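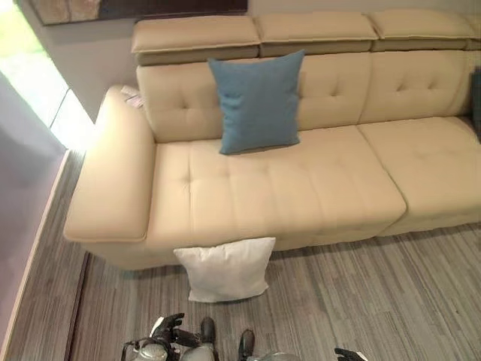

Figure 1. A sectional sofa of the type discussed in Section 4.2, with adjustable headrests, tufted back and seat cushions, and a broad padded armrest.

4.2 The sofa as a place to put things down

We had expected, when we began visiting homes, that the kitchen counter would take up most of this chapter, and for the first few visits it did. But the longer we sat with people (and we did a great deal of sitting, usually with coffee and something to eat), the more the talk drifted to the sofa itself. Of the 1534 entries our households made in their tidying diaries, a surprising share began or ended on a seat cushion. Laundry was folded there, mail was opened there, and school bags spent their evenings there until somebody wanted to lie down.

The large sectional with adjustable headrests, as in Figure 1, deserves a little patience from the reader, for it is a more complicated piece of furniture than it first appears. The headrests are hinged, and when they are up there is a gap between them and the backrest. Our households knew this gap very well. They told us about pens, hair ties, a library card and, in one home, a whole sleeve of crackers. Several people had a regular habit of running a hand along it before company came, and one father in the Haramach group did so while he was talking to us, quite without noticing.

Tufting came up nearly as often. The dimples in a tufted seat are pretty, and people said so warmly, but they also gather crumbs, and a flat cloth passes right over them. Jasińska, whose earlier study of upholstered seating we have leaned on throughout, treats tufting as a matter of style alone. We would gently add that for the person holding the cloth it is a matter of time as well. In the diaries, wiping down a tufted seat was often put off to a second round of cleaning, after the tables and floors were done, and on busy evenings that second round never came.

The armrest had its own part to play. A wide, flat-topped arm is an invitation, and most people accept it. Remote controls, reading glasses and small folded things of every kind settled there, and they tended to stay longer than things left on the seat, where they would sooner or later be sat upon. Saimi Ojala, who carried out the July visits, began noting in her margins which arm of the sofa each person thought of as theirs, and it is from those margins that we drew the idea of the "home end" used in Section 5.

We asked 40 households whether they considered an item on the arm to be put away. Answers varied with the item and, we suspect, with who had left it there. Only 2 said that nothing belonged on the arm at all, and both of them excused the remote.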